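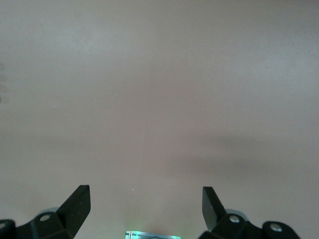
January, morning. Third try at the dusty rose wall color for the Willberg parlor. The recipe is the same as in the last entry, only with the umber reduced by half. I keep going back and forth about how much gray it can take before it stops being rose. A smooth matte surface in this family of color never looks like one color when there is a soft shadow on it: gray-mauve toward the top, warmer and more brown lower down, and darker at the right where the shadow is lying. For the parlor I must remember this, since the room has one window and the long wall goes away from it. If I match the paint only near the window, the far end will look like cocoa.

Background, for the colleagues who come to this notebook later. The Willberg house has a parlor finished in 1851, according to the papers we received with the job. The wall was distemper, that is chalk and pigment bound with glue size, and over it are later coats of oil paint. We want to find the first color and make it again in the same kind of material. We are not asked to restore the original layer, it is too much lost. Only behind the shutter box there is a piece of it as big as a hand, and I took the sample from there.

Size. I soaked the rabbit skin glue overnight in cold water and warmed it in the double pot. This time I did not let it go over the mark on the thermometer. Last time I was on the telephone and it got too hot, and the binder was weak, the paint came off on the sleeve like flour. Today the jelly test is good: when cool it trembles but it does not run, and it breaks with a rough edge when I push my thumbs in it.

Chalk. The bag from Economou is finer than the old one. It drinks more water. I put 1000 g in the bucket, covered it with water and left it without stirring until the bubbles stopped. Then I poured off the clear water on top. The old note in this book says "pour off to the level of the chalk" but with the Economou chalk I think one should leave a finger of water, otherwise the paste is too stiff and the pigment makes streaks. I corrected the note in the margin.

Pigments, all ground in water first, never dry into the bucket:
red ochre, the Usten one, 16 g
raw umber, half of the last time
bone black, a knife tip
ultramarine, a smaller knife tip, to bring it to the mauve side

The red from Usten is stronger than the label makes you believe. I would like to try the one from Giller also, which is browner and possibly nearer to the sample, but the Giller jar is almost finished and I do not want to start with a color that we cannot continue. To do: order Giller, the small jar, before we decide anything.

Afternoon. Brushed out on four boards. Two boards have lining paper, one has the lime plaster skim from last month, one is bare gypsum with a coat of weak size. Wet, all four are much too dark and too pink, as always. Distemper dries many steps lighter and I still get a fright every time. I use the hair dryer on a corner for a first idea, but I do not trust it for the decision, because the quick drying leaves a ring.

16:00. Dry enough to look. The paper boards are even. The plaster board has brush marks where I went back into it, my own fault, you have to keep a wet edge and leave it alone. The gypsum board is the most beautiful of them, very flat, no shine from any side. Small white specks on one of the paper boards: these are crumbs of chalk that did not break down. They do not brush out, they must be strained out before. I have now passed the rest of the bucket through the nylon stocking and what stayed behind was a good spoonful. For the real wall it has to go through the stocking two times.

Comparison with the sample from the shutter box. In north light the new color is close, maybe slightly cold. Under the lamp it goes clearly to the gray side and the sample stays warm. So the ultramarine is too much, or the black has a blue in it already — I suspect the second. Tomorrow the same batch without ultramarine, everything else unchanged. I must resist to change two things together.

Rubbing test with a dark cloth: light dust on the cloth, acceptable for distemper. Tape test on the plaster board: it lifted some color at one corner, at the place with the double brushing. The client should be told again that this wall cannot be washed. I wrote it in the first letter but I think it was read quickly.

Quantity. One litre of the thinned paint covered more of the boards than I expected. For the parlor, with two coats, I would still mix everything in one go and keep it in the cold room, to a maximum of three days. After that the size begins to smell and loses force. If we are two people brushing, one day for each coat is possible. It must not be heated in the room while we paint.

Cost of the pigment so far is small, 200 g of the Usten red will be more than enough for the whole job. The expensive part is the removing of the oil coats, and for this I still have no good method. The poultice left a yellow stain on the test square by the door. The steam was better but it opened the old plaster behind. Next entry about this.

Bucket is covered with a wet cloth and a lid, on the bottom shelf of the cold room. Please do not stir it — the skin on top I will take off myself.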